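Latgate Evening Classes
Everyday Materials and Surfaces
Handout 4: Gloss, satin and matt
Tutor: Yusri Mandagi

What we mean by gloss

Gloss is the amount of light a surface sends back in one direction. A very smooth surface behaves a little like a mirror: light comes in at one angle and leaves at the same angle. A rough surface scatters light in every direction, so it looks much the same wherever you stand. Satin finishes fall between the two.

Colour and gloss are separate things. Two tins of paint can hold the same pigment and still look different on the wall. The glossier one will look darker from most positions and paler where it catches a lamp.

Coloured light

A shiny white shell will pick up the colour of whatever lights it. Dull dark surfaces do this too, but less strongly. Always check a sample under the lamps it will be used with.
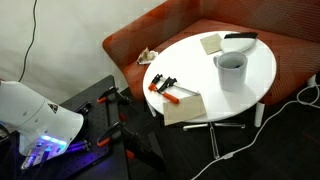 Fig. 1. Violet-purple light on a dark grey perforated surface, beside a glossy white housing.

Measuring gloss

A gloss meter shines a beam at the surface at a fixed angle and measures what comes back. The usual angle is 60 degrees. For very shiny samples we use 20 degrees, and for very dull ones 85. Readings are given in gloss units. Write the angle next to every reading, or the number means nothing.

In June the group tested Valoro wall paint on card. The satin sample read 32 and the gloss sample read 50, both at 60 degrees. The second figure is low for a gloss paint. Abhishek Garg's view is that the card was too absorbent and should have been sealed first. We will repeat the test on sealed card.

Choosing a finish

Gloss is easy to wipe clean but shows every dent and brush mark. Matt hides a poor wall and marks easily. For tables, think about where the window is. A shiny top facing a window gives glare, and people end up moving their chairs.
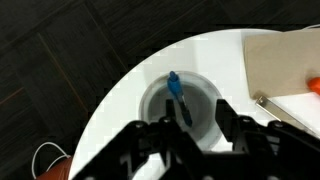
Floors are a different matter, as wear changes the finish over time. A satin varnish goes shiny where people walk and stays dull along the walls. Sanding with fine paper and recoating will even it out. Do not wax first, as varnish will not stick to wax.

For next time

Read chapter 3 of the Leclerc booklet. Bring one glossy and one matt object from home, small enough to hold in one hand. Room 101, usual time. The meter is booked out to the Vurkham group until then, so please do not ask for it at the desk.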